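스티틀로, 노로바이러스 의심 환자 95명… 초등학교 3곳 휴교

오전 11시 현재 집계. 계속 업데이트 중

스티틀로(Stitedlow) 보건당국이 구토와 설사를 동반한 집단 위장염이 번지자 관내 초등학교 3곳에 휴교령을 내렸다. 의심 환자는 95명. 대부분 초등학생이고 교직원과 가족도 일부 섞여 있다. 입원 환자는 4명, 모두 안정적인 상태라고 당국은 밝혔다.

첫 신고는 새벽에 들어왔다. 강변 쪽 학교 학부모가 아이 셋이 밤새 토했다며 야간 진료소에 전화. 날이 밝자 비슷한 전화가 이어졌고, 점심 전에 다른 두 학교에서도 결석생이 몰린 사실이 확인됐다. 세 학교는 급식을 같은 조리장에서 받는다. 급식업체는 킨오시타(Kinoshita). 당국은 조리장 가동을 즉시 멈추게 하고 보존식과 조리도구, 배식 카트 손잡이에서 검체를 채취했다.
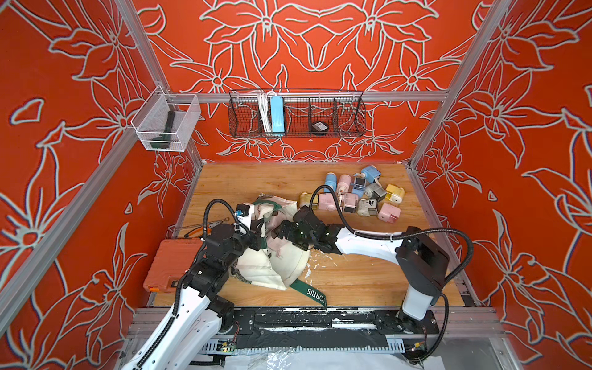 앤넬리 니스카넨은 급식만 의심할 일이 아니라고 했다. 결석이 늘기 전에 이미 학교 화장실 비누가 며칠째 떨어져 있었고, 학교에 두 번이나 전화했지만 채워진 걸 못 봤다는 것이다. 둘째는 급식을 안 먹고 도시락을 싸 가는데도 똑같이 앓았다고 한다. "물도 못 넘겨요. 숟가락으로 조금씩 먹이고 있어요."

보건당국 역학조사를 맡은 배리 치덤은 사람 간 전파와 음식 매개 둘 다 열어 두고 있다고 말했다. 검체 결과는 아직. 환자 가운데 급식을 먹지 않은 사람이 얼마나 되는지가 관건인데 설문지 회수가 더디다고 했다. 수돗물은 검사에서 이상이 나오지 않았다. 끓여 마시라는 권고도 현재로선 없다.

한편 주민 단체방에서는 생수를 사 둬야 한다는 글이 돌아 시내 마트 두 곳에서 생수가 한때 동났다. 당국은 사재기할 이유가 없다며 자제를 당부했다. 손소독제 판매도 늘었지만 알코올 소독제는 노로바이러스에 효과가 떨어진다. 비누로 30초 이상 씻는 게 낫다.
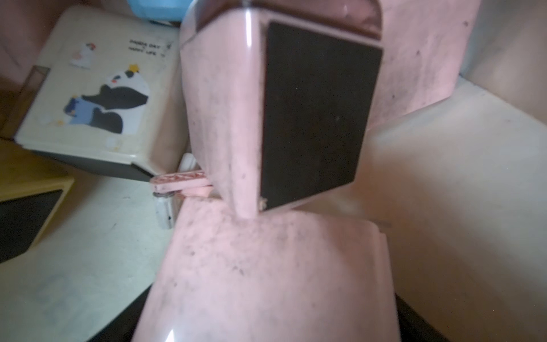

휴교 언제까지, 등교 기준은

휴교는 일단 사흘. 그사이 교실과 화장실, 체육관, 통학버스를 염소계 소독제로 닦는다. 소독 용역은 파마세티(Famasetti)가 맡았고 작업은 오후 4시부터 시작된다. 다시 문을 열지는 검사 결과를 보고 정한다. 교육 당국은 원격수업은 하지 않기로 했다. 앓는 교사가 많아 준비가 안 된다는 설명.

증상이 있던 학생은 구토·설사가 멎고 48시간이 지나야 등교할 수 있다. 진단서는 필요 없다. 담임에게 문자로 알리면 된다. 맞벌이 가정을 위한 긴급돌봄은 시립도서관 2층에 마련되는데 증상이 없는 아이만 받는다. 도시락은 각자 지참. 신청은 전화로만 받고 있으며 통화량이 많아 연결이 늦어지고 있다.

요양원·병원도 면회 제한

스티틀로 종합병원은 오늘 정오부터 소아병동 면회를 보호자 1명으로 제한했다. 시내 요양원들도 외부인 출입을 막았다. 아직 요양원 내 환자는 나오지 않았다. 요양원 운영자 필리스 가사이드는 "작년 4월에 한 번 크게 겪어서 이번엔 먼저 닫았다"며 "가족분들께는 영상통화로 연결해 드리고 있다"고 말했다. 간식 반입도 당분간 안 받는다.

이번 주 예정된 학교 대항 수영대회와 시립수영장 어린이 강습도 취소됬다. 수강료는 다음 달로 이월. 주말 벼룩시장은 예정대로 열리지만 음식 부스는 빠진다.

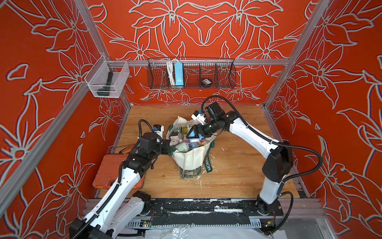

물건이 가득 담긴 크림색 천 가방

급식업체 쪽은 말을 아꼈다. 킨오시타 현장 책임자 로레인 번팅은 조리원 가운데 증상을 신고한 사람은 없었고 냉장 온도 기록도 모두 제출했다고 밝혔다. 조사가 끝날 때까지 추가 언급은 어렵다고. 같은 조리장에서 도시락을 받던 어린이집 한 곳은 다른 업체로 급히 바꿨다.

당국이 가정에 당부한 내용은 이렇다. 토사물은 장갑과 마스크를 끼고 치울 것. 환자가 쓴 수건과 침구는 따로 빨 것. 변기 뚜껑은 덮고 물을 내릴 것. 환자는 증상이 사라진 뒤에도 이틀은 음식 조리를 하지 말아야 한다. 소변이 눈에 띄게 줄거나 아이가 축 처지면 바로 진료를 받아야 한다.

다음 집계는 오후 6시에 나온다. 검체 1차 결과는 이르면 내일 오전 나올 에정이다.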